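Home > Bedroom > Mattress care > Underlays

Willby Under-Mattress Pad
Item no. 1423
In stock: Twin, Full
Queen: back in November

The Willby pad goes between the mattress and whatever the mattress rests on. It is a flat felted sheet, 7 mm thick, with a plain cotton binding on all four sides. It keeps the underside of the mattress from rubbing on slats, it stops a mattress from sliding on a smooth board, and it quiets most of the small noises that come from wood touching wood when someone turns over.

It does not make a bed softer. If you want a softer bed, look at our toppers, which go on top of the mattress and under the sheet. We get a fair number of pads sent back by people who were expecting a topper, so please check before you order.

What it is made of

The felt is 70 percent wool. The rest is recycled polyester, which holds the sheet together and keeps it from stretching out of shape when you pull it. The felt comes from Gisov and is cut and bound in the Delić workshop. The color is a natural gray-brown and varies from one batch to the next. Darker flecks are part of the fiber and are not considered a fault.

There is no glue, no rubber backing and no scent treatment. New felt does smell of wool for the first few days. Leave it unrolled in a room with a window open and the smell will fade.

Sizes

The pad comes in three sizes: Twin, Full and Queen. Each one is cut slightly smaller than the mattress it is named for, so that the binding sits just inside the edge and does not show below the sheets. For a King bed, use two Twin pads side by side. Do not overlap them in the middle, or you will feel the ridge through a thin mattress.

The felt can be trimmed with fabric shears if you have an odd-sized bed. Mark the cut on the underside with chalk and cut from one side only, so you keep the binding on the other edges. A trimmed edge will not unravel, but it may get a little fuzzy over time. Trimmed pads cannot be returned.

What it works with

Slatted bases, fixed or sprung. On wide-set slats the pad helps keep the mattress from pressing down into the gaps, but it is not a replacement for missing or broken slats.

Solid platforms. Good for stopping a mattress from creeping. Air does not move through a solid board, so stand the mattress up to air out now and then whether you use a pad or not.

Metal mesh and link springs. The pad keeps the ends of the wires away from the mattress cover. Check first for any wire that has come loose and bend it back down.

Adjustable bases. Not recommended. The pad will bunch at the point where the base bends.
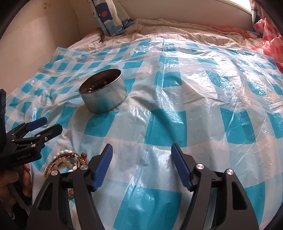

Bed, guest apartment, Vosgate

Putting it in place

The pad ships rolled with the better side facing in. Unroll it on the floor and let it lie flat overnight. If the ends still curl, roll it loosely the other way for an hour.

Take the mattress off the base completely. Trying to slide the pad in with the mattress half lifted usually leaves a fold near the middle, and a fold is hard to get out later. Vacuum the base, since grit will work its way into the felt. Lay the pad down with the sewn label at the foot end, smooth it out from the center, and lower the mattress back on. Two people can do this without much trouble. With a heavy mattress, please do not try it alone.

If the pad has moved after the first week, lift one side of the mattress and pull it straight. It tends to stay put after that.

Cleaning

Vacuum both sides when you turn the mattress. For spills, blot with a dry cloth, then with a cloth dampened in cool water and a small amount of wool detergent. Dry the pad flat and out of direct sun. Do not machine wash, tumble dry or iron it. The felt will shrink and the binding will pucker - we have no way of fixing that once it happens.

If you store the pad, roll it and put it in a cotton bag. Plastic traps moisture. A cedar block in the bag is a sensible precaution against moths.

Common questions

Will it stop my bed from squeaking?
It depends on where the noise is. If it comes from slats shifting against the side rails, the pad will help. If it comes from the bolts at the corners, tighten the bolts. To find out which it is, take the mattress off and press on the slats by hand.

Can I use it under a foam mattress?
Yes. Some foam makers ask for a certain type of base in their warranty terms, so read those first.

Does it go on top of a box spring?
You can use it that way, but most box springs are already padded and you may not notice a difference.

Can I buy the felt by the yard?
No. Offcuts are sold in bundles from time to time and are listed under Remnants.

Ordering and delivery

Twin and Full pads are sent out within three working days. Queen pads are between batches. Orders for Queen placed by 11th September will be filled first when the November batch comes in, and your card is not charged until the pad leaves us. You can cancel a waiting order at any time.

Pads travel in a long carton that does not fit most mailboxes or parcel lockers. Give a delivery address where someone can take it in, or leave a note for the driver at checkout.

Unused pads can be returned in the original carton. Please roll the pad, do not fold it - a sharp crease in felt stays for a long time.

For apartment owners and small hotels buying several pads at once, write to Fredy Ríos through the trade contact form. Include the mattress sizes and the type of base for each bed.

See also: Mattress toppers, Slat repair brackets, Cotton storage bags, Remnants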